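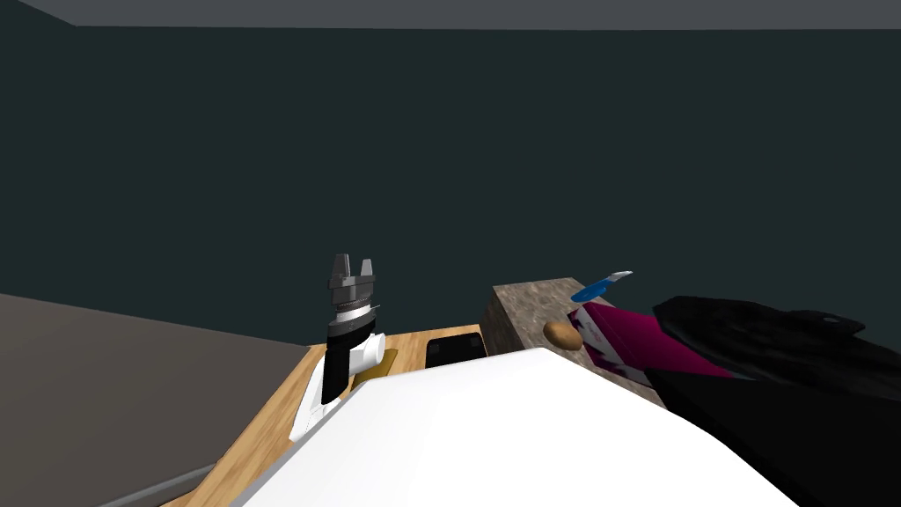

Open day at Tultska, quick notes

Visit 10/2/23. Writing this up on the train so excuse the spelling.

Went up with Aarti Kanaujia to look at the Tultska apartments before we put them in the winter list. End of the season, half the beach cafes shut already, wind off the water all day. Got in late, missed the welcome coffee, caught up with the group on the stairs of the second house.

The basics: 13 apartments in two houses, sea side and garden side. Path to the beach starts behind the garden house, 50 steps down, then sand. Handrail on one side only. Fine for most guests, not for strollers. There is a longer way round by the road and they should put that on the website, it's not on there now.

Kerstin Meinecke runs the place and did the tour herself. Fast walker. Knows every drain and fuse box. She had the keys on a string round her neck and opened whatever we asked for, including the boiler room.
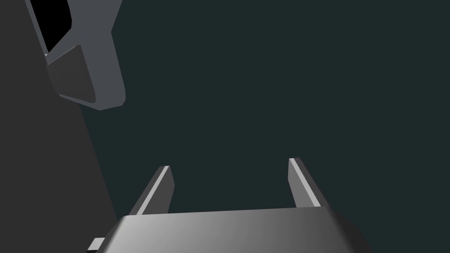

Two gripper fingers, dark gray.

Sea side apartments are the ones people will ask for. Balconies are deep enough for a real table. Kitchens small but complete, big pots, sharp knives for once. Dishwasher only in the larger ones. Beds good. Aarti lay down on one and didn't want to get up again. Bathrooms redone last December, new showers, water pressure ok on the top floor (I ran it for a while).

Garden side is quieter and darker. Ground floor gets a bit of noise from the bike shed when people come home late. I would give those to families who go to bed early anyway. Rates are 25 euros a night lower and that seems right to me.

Things to ask again:

Is the sauna included or extra? Got two diffrent answers.
Final cleaning, is it in the price from January or not
Dogs. Allowed in the garden house, maybe. Kerstin wants to decide after the winter.

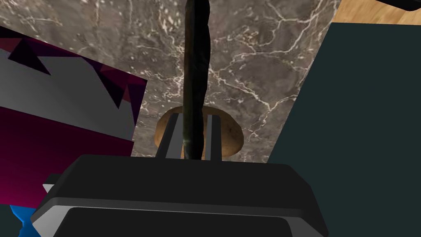

Lunch and the village

Soup and fish rolls in the breakfast room. Sat with Theda Wunderlich, who rents out two cottages further along and sends her overflow here. She says the bakery closes in January and the shop at the harbor keeps short hours, open at nine, shut again after lunch. Bus to the station still runs in winter but you have to call for the last one. Guests without a car need to know that before they book!!

Walked to the harbor after, ten minutes, flat. Smoked fish stand was open. One restaurant lit up, menu looked decent, no time to try it.

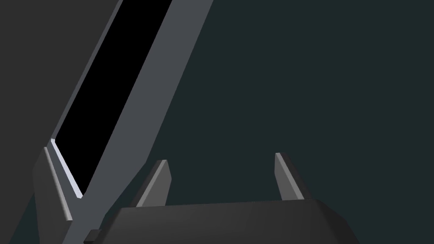 Back up the hill the long way, to see how the road is with a suitcase. Not great. Gravel for the last stretch and no lights until the gate. Kerstin picks people up from the bus if they tell her the day before, so we should put her number in the booking mail.

Overall yes from me for the sea side, garden side only at the lower rate. Aarti agrees on the first and is less sure on the second, she found the bedrooms cold. Heating was off when we were there so I'd want to see it again whith the radiators on.

Price sheet is coming by mail next week. Leonie Vogler has the floor plans if anyone needs them before that.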